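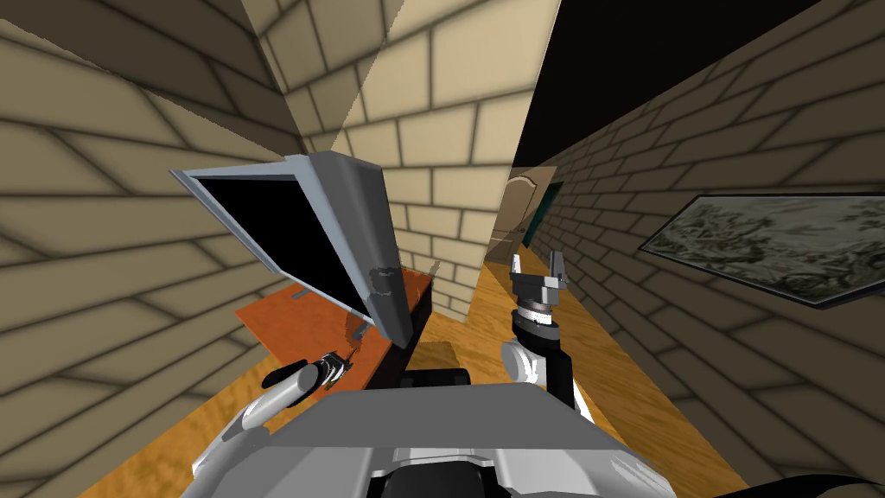 Chapter 6
Help on the Way: Writing the Late Rescue

I'm going to start with a scene from Prenummont, and if you haven't read the script yet, go ahead and be annoyed with me, I'm about to spoil the whole third act. The gate is down. The queen's people have backed up the stairs as far as stairs go. Somebody's little brother is holding a soup ladle like it's a sword. And then a horn sounds from the hill, and everyone on the stairs turns their head.

I love that horn. I have read the scene more times than is good for me and I still sit up a little when it comes. I also know perfectly well that it's one of the oldest moves there is! The good guys are losing, they're really losing, and at the last possible minute help shows up. You've seen it with horses, spaceships, taxis, a marching band, and (in a comedy I won't name, the writer is a friend) a bus full of dentists.

So why does it work in Prenummont and make you groan in so many other places? That's pretty much the question for this chapter, and I'd like you to have your own answer in mind before you read mine. Go on, jot something in the margin. Unless it's a library copy. 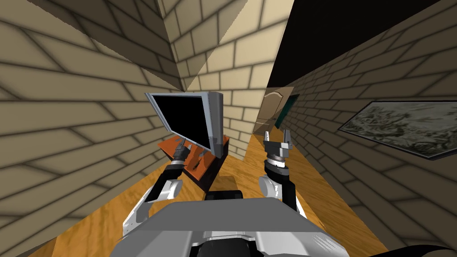
Fig. 6.1. Monitor on a cabinet in a brick corridor.

6.1 Who's coming, and do we know them?

My first draft of anything with a rescue in it is always bad in the same way. I get my people into terrible trouble, I enjoy that part enormously, and then around two in the morning I notice I have no way to get them out. In comes a patrol boat. Where did the boat come from? The harbor, I guess. Who's on it? Sailors!

Readers can smell a boat like that. They haven't met the sailors, they don't care about the sailors, and now the people they do care about have stopped doing anything and are just standing there being saved.

Compare the horn. By the time we hear it we've spent a good long stretch with the hill riders. We saw them refuse to come. We saw their captain slam a door in the queen's face over a matter of some stolen goats, and she was right about the goats. When the riders turn up, the thing we're cheering for is that the captain changed her mind, and the horses are kind of a bonus.

Try this on a script you like. Find the first page where the rescuers appear, then the page where they come back. If both pages are the same page, you've got a patrol boat.

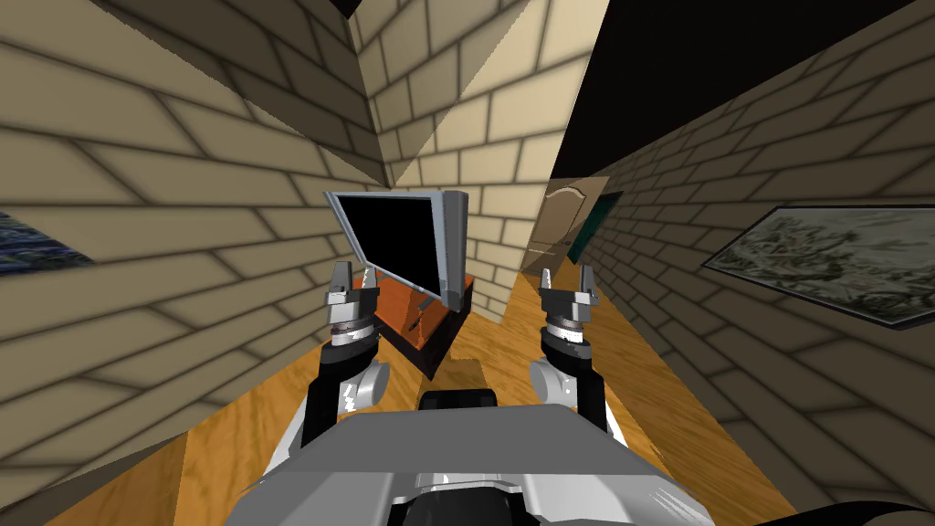

Fig. 6.2. The robot's left gripper near the lower edge of the monitor.

6.2 What does being late cost?

Now for Jestton, a western, and a much meaner piece of writing. The posse arrives. They arrive in plenty of time to win the fight and too late for the old telegraph operator, who'd spent three scenes tapping out the message that brought them. Nothing is said about it. The sheriff just moves the man's hat off the key so the line can be used.

I went back and forth on whether to put Jestton this early in the book. Students either adore it or want to argue with me after class, and a few do both. But it shows something I can't show with Prenummont, where (let's be fair) almost everybody we like gets down those stairs again. A rescue that costs nothing can feel like the danger was a bluff. You don't have to kill the telegraph operator! You can burn the farm, break the promise, let the villain keep the map. Something should be gone that the horn can't bring back.
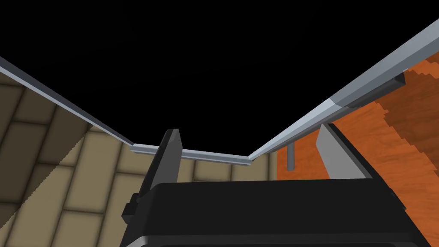

According to Urszula Baran, I've got this backward, and the cost belongs to the people who come. She'd have the operator live and the posse ride home to find out what happened while they were away helping strangers. A late rescue is a choice somebody made offstage, she says, and she wants to see them pay for it onstage.

I've thought about that a lot, and I now teach it right alongside my own version. You'll get to try both in Exercise 3.

6.3 The rescue that doesn't come

Once an audience knows the trick, you can play with what they know. Rirkeo has its heroine stall the villain for 8 pages, glancing at the door the whole time, and we glance right along with her. The door stays shut. She's the one who told her friends to stay home, way back in the second act, and we'd forgotten. She has to get out of that room by herself, using only what's in her coat pockets.

Read the Rirkeo excerpt next, pages and pages of stalling included, and put a pencil mark wherever you were sure the door was going to open.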